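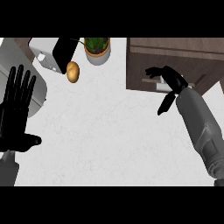 Catalog page 12

Pevenero Countertop Care Kit

For sealed stone and engineered stone counters. Sold by Trurkthorpe Kitchen Supply, in store and by mail.

The kit has a bottle of daily cleaner, a smaller bottle of stain remover, a tub of polish and 2 cloths. Refills of the cleaner are sold singly or by the case. The cleaner has no scent and no dye.

Using the cleaner
Clear the counter and wipe up crumbs with a dry cloth. Spray, wait 2 minutes and wipe with a damp cloth. Dry with the second cloth. Pale counters show streaks when the light comes from the side, so go over them twice.

Using the stain remover
Test it first on a spot near the wall. Leave it on for 9 minutes at most, then rinse. Do not use it on marble, wood or unsealed grout.

Polish
Once a month is enough. A thin coat is easier to buff than a thick one.

Details
Cleaner refill case: 12 bottles
Cloths: cotton, machine wash, no fabric softener
Store above 50°F
Item group: Counters and Sinks

The older Horent kit was dropped from the list in November. Its polish can still be used up with this cleaner, but the Horent spray head does not fit the new bottle. Van Wijk spray heads do.

Questions about orders go to Mwanaisha Rashidi at the mail desk. For stone types not listed, ask for Musyoka Minja.

Page updated Mar 7, 2023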